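# Cleaning Up Spilled Rice Without Losing Your Mind

7 Jan 2019

I spill rice. I've spilled it in three different kitchens now, cooked and uncooked, and I've gotten pretty good at getting it back up again, so this page is everything I know on the subject.
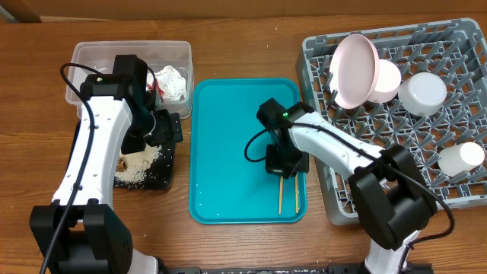

*Rice on the black tray, rice on the wood, and the teal tray with a few specks of its own.*

First thing: work out which kind of rice you're dealing with. Dry rice rolls and bounces and gets into cracks, but it doesn't stick to anything. Cooked rice stays closer to where it fell and then glues itself down, and if you go at it with a wet cloth right away you'll just smear starch all over the table (ask me how I know!).

**Dry rice.** Get a tray under the edge of the table and sweep toward it with a dry pastry brush. I use a cheap one from Fodgate that was never any good for pastry. Brush along the grain of the wood, please, because going across it pushes the grains down into the lines and then you're picking at them with a toothpick. Whatever's left in the corners comes up with a vacuum and the skinny attachment.

**Cooked rice.** Leave it alone for a bit. I know it's hard to walk away from a mess, but half an hour later the grains have firmed up and you can lift most of them with a plastic scraper or an old gift card. Hold the card nearly flat so you don't scratch the finish. After that, a damp cloth, wrung out well, and then a dry one. If there's a starchy film left on the table the next morning, wipe it once more with warm water and a drop of dish soap.

**Trays help so much.** I put one down for anything involving rice now — serving it, packing lunches, letting kids have a go with chopsticks. A raised rim catches most of what drops, and you can carry the whole business over to the trash and tip it in. Color matters more than I expected. White rice shows up beautifully on black or on a bright teal, so you can see every last grain. I had a cream-colored tray from Plosness for years and I was forever finding crunchy bits on it after I thought it was clean. If you're buying, get one with rounded corners, too. Square corners hold on to grains like you wouldn't believe.

**Don't rinse rice down the sink.** It swells. A small handful won't hurt you, but a potful did hurt me, to the tune of a plumber and a whole afternoon in August. Wipe trays and bowls out with a paper towel first, toss that, and then wash.

**Clear plastic containers.** These go cloudy after a while, and bits of food hide against the frosted look. I tip mine upside down over the trash and give the bottom a good smack before it goes anywhere near water. Fill it with warm soapy water, leave it while you do the other dishes, and use a soft brush around the rim. Skip the scratchy side of the sponge, it only makes the cloudiness worse. And do check for old tissues and paper towels before you fill it, or you'll be peeling wet paper off the sides.

**Wooden chopsticks.** Wash them by hand, dry them right away, and stand them up in a jar with the eating ends at the top. I bought a bag of 65 pairs from Maruyama for a party once, and the ones I left soaking overnight turned fuzzy. The ones I washed quickly are still in the drawer. If rice has dried onto the tips, roll them in a hot damp cloth for a minute and it slides off.

Last one, for storage: I keep dry rice in a screw-top jar with a wide mouth and scoop it out with a cup. Pouring from the bag is how I lost 800 grams behind the stove. The jar is a Hatik and the lid sticks in humid weather, so I run it under the hot tap and it opens fine.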